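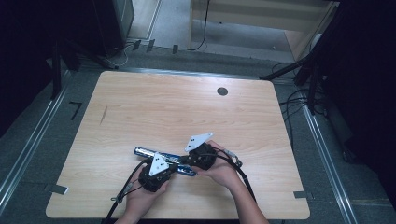

Litano station, notebook, May. Morning check of the hand-held pair.

Started at the cables today, as the left gripper lost its connection two times in the last session and I want to finish with this problem before we continue with the Erosov set. The log shows both drops in the moment when the operator turned the wrist outwards. With the two grippers close together over the table, as when both of them are on the blue metallic piece, the right cable makes a loop around the hand and then goes down to the right, and the connector comes very near to the wrist. I do not like this. Each turn of the wrist can pull on the connector. The left cable goes down more freely and has its clip, but the clip is maybe too low. I moved it up by one hand width and repeated the wrist turn slowly 17 times, then fast. No drop in the log. I would not call it repaired yet.

For colleagues: please do not pull the cable straight by holding the connector. Hold the cable behind it. If the status lamp on the Carrier box becomes orange, stop the recording, wait until the lamp is off, and only then plug in again. Yesterday I did it too quickly and had to restart everything, which cost me the time until lunch.

Also checked the zero position. Left jaw reads 3 counts off when fully closed, right jaw reads correct. I wrote the new offset in the Fanex settings file and kept the old line under it with a comment sign, so it is easy to go back.

10:40. Recording of test run 69 was accepted. Run 68 I deleted, the left tracking plate was not recognised at the beginning and I don't know why. Possibly my sleeve. Cleaned both plates with a dry cloth in any case.
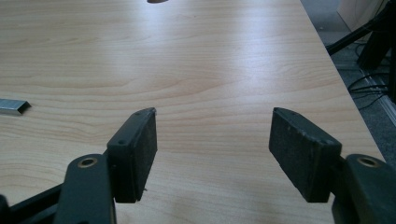 Pads. These are still the first pads, and according to the sheet they have now some 203 hours of use. The slip test was not good: with the smooth test bar the left jaw held, the right jaw let the bar turn a little at the end of the lift. I repeated it and had the same result. On the right pad the gripping face looks worn, with scratch marks and light grey dust in the black surface, and the left one also has small specks and scuffs. The dust I can remove, the scratches of course not. My proposal is to change both pads together, so that the friction stays equal on the two sides.

Order of work for the pad change, as I will do it:

Disconnect the cable first. Open the jaws fully by hand.
Take out the small screw near the top of the finger. Put it in the lid of the box, not on the table.
Wipe the finger with alcohol and let it dry before the new pad goes on.
Tighten the screw only until it stops. The finger is easy to damage.
Close the jaws and look against the light if the pads meet in parallel.
Make the zero position again, also if it looks correct.

The brass-coloured bushings at the pivots I leave as they are. I moved both arms by hand and felt no play. No oil there please, it collects the dust and later it comes on the pads.

15:15. The new pads are not in the drawer where the list says. I looked also in the Erosov box and found only the old type with the thicker back, which does not fit without changing the offset again. Asked for a new set. Until it comes, we can use the pair for light parts, but no smooth metal with the right jaw.

Still open: the drop on the left cable (to observe), and the list of spare parts to correct.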